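Student project thread. Our team is teaching a robot arm to fold laundry for the August showcase at Grallthorpe. Posting as we go so the new people can catch up.

Short version of how it works: we do the folding ourselves with hand-held grippers, record it, and train on the recordings. The arm only comes in at the end. We need 500 good recordings before the first training run.

The project is called Vuneck. It was the name of the folder and it stuck.

Rules for a recording. One task per take. Start with the gripper open. Pick up one item, fold it, put it down, open the gripper, stop. If you drop the item, keep going and mark the take as a drop. Don't restart without marking it.

We got through towels first. Towels are easy. You find two corners and you're most of the way there. Shirts are slower because the sleeves end up underneath and you have to go looking for them with a tool that has two fingers.

Sunday session started at 11. Cloth on the round table, everybody sharing the one big room.

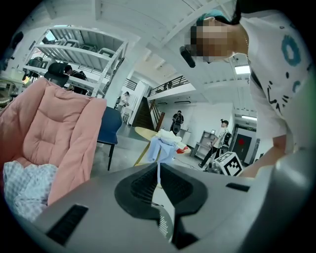
Melaniia Marchuk: are you keeping the dropped takes or throwing them out? We threw ours out last year and then the arm had no idea what to do when it lost a corner.

We're keeping them in a separate folder. Plan is to train once without them and once with them and compare. If the second one is better they go in for good.

Other thing we changed: speed. Everyone folds too fast at the start. If you fold like you do at home, the cloth is a blur in the recording and the tracking slips. Shazia Khokhar made us count to 2 out loud between moves for the first hour. It felt silly and the recordings got a lot better, so now it's in the handbook.

Hands get tired. The trigger spring is stiff and after a long set you start squeezing late. We swap people every 14 takes now. Before that we had no limit and the last takes of each set were mostly junk.

Labels are the part we're worst at. Half of the first batch says "shirt" and the other half says "top" for the same item. I spent an evening fixing those. Please use the list. If the thing you're folding isn't on the list, ask in the group chat and we'll add it.

Also please move the pile between takes. If the cloth always starts in the same spot, the arm learns the spot. Turn it, bunch it up, hang part of it over the edge of the table. Messy is fine.

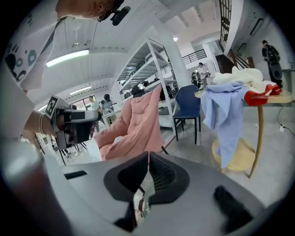 Do you need to know how to code to join the recording sessions?

Anyone who can fold a towel can record. We show you the gripper, you do a few practice takes, and one of us checks them before you start on the real set. The coding group meets separately and you can do both or just one.

Where the training side is: the Grabner script that cuts the recordings into takes works on towels. On shirts it cuts too early, right at the point where you let go of one sleeve to get the other. It reads the open gripper as the end of the take. Current fix is to wait for the gripper to stay open for longer. Not tested on the full set yet.

Randham has the other arm and they've offered us bench time if ours is still down for the wrist repair. I'd like to use ours if we can, mostly so we don't have to redo the calibration.

Next up is more shirts, then the small stuff. Socks are on the list but I'm pushing them to the end. Matching pairs is a whole separate problem and I don't want to start it before the showcase.

Sign-up sheet for the next session is in the group chat. Put your name and which half you can do. Bring water, the room gets warm in the afternoon.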